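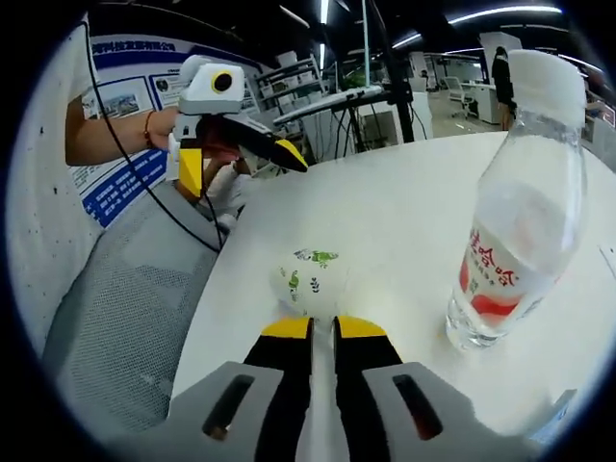 What gets left on a shared table in an open office?
Mostly drink bottles and paper napkins, and most of them stay there until the evening cleaning.

Shared Tables and Small Litter
Project report, Workplace Studies, second year
Alaric Haverford, Ruan Baloyi, Themba Mthembu
Supervisor: Jacobus Ndlovu

Background

Our project looked at the shared tables on the Stonia floor. These tables don't belong to any desk. People use them for lunch, short meetings and waiting for other people. The floor manager, Pieter Kruger, told us that complaints about them came up more often than complaints about the kitchen. He wanted to know what was being left and whether more bins would help.

We chose to leave out the kitchen and the personal desks. A bottle on your own desk is your business. On a shared table the next person has to decide what to do with it, and several people told us they just push it to one side.

Method

We recorded what was on the tables twice a day on working days, at 11 in the morning and at 4 in the afternoon. An item was recorded only if there was no one at the table. If somebody was using the table we wrote "in use" and skipped it, even if it was covered in things. We didn't touch anything. Each item was put under one of these headings: bottle, cup, napkin or tissue, food wrapper, paper, other.

For the first part of the study the bins stayed where they were, next to the door. For the second part, 2 extra bins were placed near the tables. No sign was put up.

Results

We recorded 392 items in total. Bottles, napkins and tissues together made up 275 of these. The rest was cups, wrappers, printed pages and a few things that were hard to place, such as a glasses case and one glove.

The round white table gave us the most trouble with the headings. A clear bottle with the cap on and a napkin with green leaves printed on it could both be trash or could both be somebody's lunch things. With bottles we decided that full or empty did not matter, since we couldn't always tell from where we stood. Printed napkins were recorded the same way as plain ones. Ruan thought they should be kept separate on the grounds that people bring them from home, but we had no way to check that.

Afternoon records were higher than morning records in both parts. After the extra bins came in, there were fewer napkins and wrappers. The number of bottles hardly changed. Two people we spoke to said they meant to come back for their bottle and forgot which table they had been at.

Problems

The "in use" rule cost us a lot of records, mainly at the round table, which is popular in the afternoon. We also recorded some items more than once if they were still there at the next visit. Themba started marking these with an R in the second week, but the first week was not corrected.

Suggestions

Keep the extra bins. Put a small tray on each shared table for bottles that someone wants to keep, and empty it on Friday. We would also like the morning record moved to 10, before the first meetings begin. Mr. Kruger has agreed to try the tray on one table first, starting in August.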